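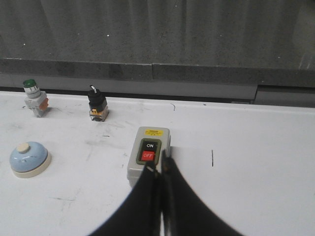 The switches on the bench: green push button, black selector, blue dome button and the gray ON/OFF box.

Ticket subject: ON/OFF box does not always start the dust extractor
Opened: September 29, 2021
Opened by: Anahera Pirihi, Berkcombe workshop
Equipment: Dustach extractor, controls bought through Gradamel
Status: Closed

First message

Hello, I am writing because of a problem with the switch box for our extractor. When I press ON, the extractor sometimes starts and sometimes stays silent. If I press a second or third time, it usually starts. OFF has always worked, so I think there is no danger, but I would like to have it right before the winter work begins.

The box is the gray one with ON and OFF and a small yellow warning label near the top. It was fixed on the post next to the planer. I switched off the supply at the main board, checked with the tester that the wires had no voltage, and took the box off. My colleague Jurčo capped the wires and closed the opening in the post.

I also have three other controls out of the drawer, and I would like to know if one of them can replace the box. One is a push button with a dark green cap and an orange terminal block on the side. One is a black selector with a small white lever on top. The last is the round blue dome button that looks like a bell for a hotel desk. I am sorry that I have no papers for them.

Reply from Gradamel support

Thank you for the clear message. Please do not replace the box with any of the three. A starter box for a motor should keep the machine off when the power returns after a cut. A simple push button or a selector does not do this alone. It may also have contacts that are too small for the motor current.

Could you please answer these points?

Does the fault happen more often in the morning, or after the extractor has worked for some time?
Do you hear a click from the box when you press ON and nothing starts?
Is there another machine on the same circuit?
When was the box last opened and cleaned?

Anahera Pirihi

I answer in the same order.

It is more often in the morning. Last week I wrote down every start on a sheet. From 27 starts, 4 failed at the first press, and all of them were before lunch.

When it fails there is no click. I feel the button go down, but it feels soft, as if there was bread under it. When it works there is a strong click and the button feels shorter.

The bench lamp is on the same circuit and it does not flicker. We have no other machine there.

The box was opened in February, when we moved the post. I was not present. Jurčo says he blew it out with air from the compressor, from the front, with the cover on. Maybe this was not the best way.

Reply from Gradamel support

No click and a soft button is useful to know. It often means that something is between the button and the moving part behind it, and with a woodworking machine the first suspect is fine dust. Compressed air from the front can push the dust deeper.

As the box is already off the post and on the bench, please do the following:

1. Turn the box over and take out the cover screws. Keep them in a cup.
2. Lift the cover straight up. Do not pull it to the side, the buttons may stay in the cover or may stay in the base.
3. Take a photo of the inside before you touch anything.
4. Clean with a soft dry brush and a vacuum cleaner. No air, no oil and no contact spray.
5. Press the ON part slowly by hand and see if it returns by itself.

If you find burn marks, melted plastic or a loose terminal, stop there and write to us. In this case we recommend a new box.

Anahera Pirihi

I did all the steps today. Inside the cover there was a cake of dust behind the ON button, very fine and pressed hard, I think from the sanding of MDF. I could take it out almost in one piece with the brush. Behind OFF there was only a little. I found no burn marks and the terminals were tight.

After this the ON part returned by itself, but a little slowly. I brushed the guide on both sides and now it jumps back as it should.

I also noticed that the rubber seal between cover and base was folded at one corner. I believe it was put back like this after the move, and this is where the dust came in. The seal is not torn. Can I use it again, or must I order a new one?

Reply from Gradamel support

You can use it again if it lies flat all the way around and is not hard or cracked. Wipe the groove first. Tighten the screws a little at a time, going from corner to corner, so the seal does not move. Please check the cable entry too. If there is a gap around the cable, dust will come in there even with a good seal.

The box should be connected again by a person who is qualified for this. Please do not make the first test with the box loose on the bench.

Anahera Pirihi

The seal lies flat now. The cable entry had a small gap, because the nut was only finger tight, and our electrician closed it when he connected the box. He measured the contacts too and was satisfied with them.

We made 20 starts one after another with a pause between them, as he advised, and all were good at the first press. Then I waited with closing the ticket, because the fault was mostly in the morning. We have now had 12 working mornings without a failed start. The click is strong again – I can hear it from the door.

I have one more question, which is not urgent. What should I do with the three other controls? I would not like that somebody takes one later and puts it on a machine.

Reply from Gradamel support

Very good news, thank you for waiting and testing. For the other controls, please put them in a bag with a label that says they are for control circuits and not for switching a motor directly. If you can find a rating printed on the contact blocks, write it on the label too. If there is no rating, we would use them only for teaching or put them in the electrical recycling.

For the box, we suggest opening and brushing it twice a year, always with the supply off and locked.

Anahera Pirihi

Thank you. The bag has its label. Jurčo asked to keep the blue dome button to show to our beginners, with no wires on it, and I agreed. I have written the cleaning of the box on the maintenance sheet next to the filter change, with a note about the folded seal. You can close the ticket.

Closed by Gradamel support
Cause: dust packed behind the ON button, seal folded at one corner, cable entry not tight
Parts sent: none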